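Repasting the Old Build Server

The Lirbridge box had been throttling under load since September. Idle temperatures were fine, but a full compile of Hulla pushed the clock down within 8 minutes. I cleaned the fan first. No change.
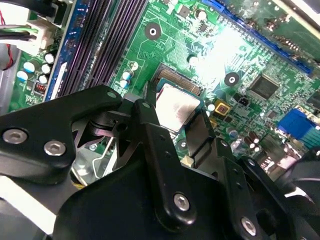 Processor and socket on a green motherboard.

Old paste comes off with isopropyl alcohol and a lint-free cloth. Remedios Saludo prefers a thin spread; I use a single dot. After the repaste, the same build ran for 60 minutes at full clock.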